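Wellville Community Kitchen
Monthly walk-through, September
Inspected by Lamai Wattanapong, Monday, before the bread people got in

1. Exits and aisles
Back door: opens fully. Pass.
Side door: opens until it meets the flour delivery. Fail. I moved three bags and got it to open, then watched someone put one back. Flour goes on the pallet. The pallet is the large flat thing with no flour on it.

2. Fire extinguishers
Hall: charged, tag current. Pass.
Range: charged, tag current, wearing an oven mitt. Pass, mitt removed.

3. Refrigeration
Walk-in at 38 degrees. Pass.
Reach-in at 44. Fail. The door gasket has been on this list since spring and I have grown fond of it, but please call Khamphan Repair. Everything in there moves to the walk-in until they come.

4. Tables and prep surfaces
Wood tops checked for splits, raised grain and old glue. No splinters found by hand, and I did use my hand. Pass.

Open containers may sit on the tables while you are working with them. At closing they go on the shelf, with a lid if they own one. "I'm coming back to it" is not a lid.

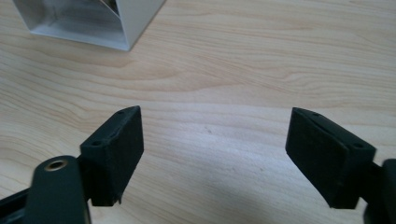
5. Electrical
Mixer cord: taped. Fail. Tape is how we label soup. Mixer is out of service until the cord is replaced.
Outlets by the sink: both trip on test. Pass.

6. Chemicals
Sanitizer tested at 300 ppm in the quat bucket. Label range tops out lower than that. Fail. Use the measuring pump and stop freehanding it.
Spray bottles: one marked "blue." Please try harder.

7. Floors
Mat at the dish station curls at one corner. Flipped it. Now it curls at the other. New mat requested, and the request has gone to Renen at the front desk.

Recheck of items 1, 3, 5 and 6 next Monday at 7 a.m. Bring the flour's excuse in writing.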